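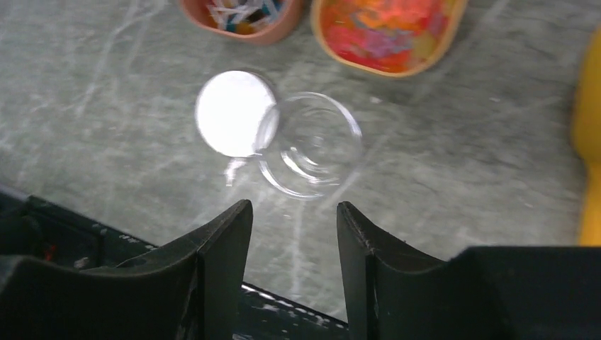
Marble-patterned top, grey with white veining.

November, pm. Adhesive trial for the Pallbridge worktop samples, batch 7. Mixed 125 g Mernon two-part, cured at 40 °C for 60 min. Edges firm, centre still took a thumbnail. Hidayah had the same on batch 6 with the old hardener, so I doubt it is the oven. Weighed the tins again: hardener short by about 2 g, scale drifting. Swapped to the Pinto scale.

Repeat coupons clamped 16:10, left overnight at room temperature. Shear test once Italo is done with the rig. Need more release film.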